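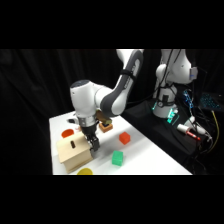
My fall project for Intro to Robotics at Pomthorpe, by Florian Plattner

Okay so the assignment was pretty open. Pick a task a robot arm can't do yet, get it to do the task (or get it closer than it was), and write up what happened. I picked sorting and picking up toy-sized stuff by shape, because I figured cubes were easy and everything else would be a nice extra. Cubes ARE easy. The rest ate my entire semester so far!

I called the program Prolard. It's a dumb name, it was the name of a wizard in a game my brother and I used to play, and by the time I wanted something more serious it was in every file path, so Prolard it is.

How it works, the short version: I drive the arm by hand through a pick, and the program saves where the joints were and what the cameras saw the whole way through. Do that a lot of times with the objects in different spots, train on all of it overnight, and then let the arm try by itself. My teammate Duan wrote the part that lines up the camera pictures with the joint positions, and I would not have gotten anywhere without it, since my version was off by just enough that the arm kept closing its fingers on thin air next to the cube.

By the time I froze the data set I had 1731 saved picks. I threw out almost 300 of them. Some had my sleeve in them, some had me bumping the table, and a whole bunch were from an afternoon when I had the gripper set to close way too early and didn't notice until the end (I was eating a sandwich and watching the wrong monitor, lesson learned).

Then testing. For cubes I did 100 tries spread over a week and it got 86 of them, which I'm really happy with. The misses were mostly when two cubes sat close together and the fingers came down on the edge of one of them. Flat discs were a mess. The fingers want to come down from above and pinch, and there's just not much there to pinch, so it would scoot the disc across the table and look very confused. I ended up teaching it to tilt first, which works sometimes.

The thing I spent the most time on, though, was handles. A handle is so obvious to a person, you just grab it! But Prolard had learned that you go for the middle of an object, so with anything that had a handle on top it would line up nicely and then push straight down on the bar like it was ringing a doorbell.

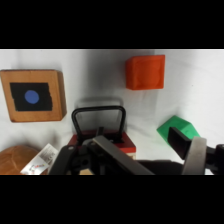 What finally helped was turning the wrist a quarter turn before coming down, so that one finger goes on each side of the bar. I recorded a separate batch of picks just for that, all with the wrist already turned, and mixed it in with the rest. The first night I mixed in too much and it started treating cubes like they had handles too, spinning its wrist around before every single grab. Kind of funny, super slow. I cut the handle batch down by half and it calmed down.

I also learned that the wrist camera is great for the last little bit and pretty useless for the big picture, because the gripper takes up so much of the view. The outside camera is the opposite. Duan wanted to use only the wrist one to keep training fast, I wanted both, and we argued over it for a whole lunch. We used both. Training takes twice as long and I'd still do it again.

Stuff I'd change if I started over:

Write down the settings for every recording session. I have a folder called "good ones" and a folder called "good ones 2" and I can't tell you what makes either of them good.

Shuffle the objects more. I'm right-handed and I kept putting things down on the same side, so the arm is noticeably better over there.

Start on the hard shapes first and do the cubes at the end.

We're showing it at the Erkthorpe student open house in November, so between now and then I want to get the discs working better and maybe try having it put things down gently. Right now it lets go a bit too high and everything lands with a clunk. Code is on the class drive if anybody wants it, just don't judge my variable names.

Comments

marnie_k: The doorbell thing made me laugh, ours did exactly that with a mug. Did you try telling it where the handle is, or is it all from the recordings?

Florian: All from the recordings! I thought about labeling them by hand but I ran out of patience fast.

tobes: what are you using for the tilt on the discs? mine just pushes them off the table

Duan: For the record I still think wrist camera only would have been fine.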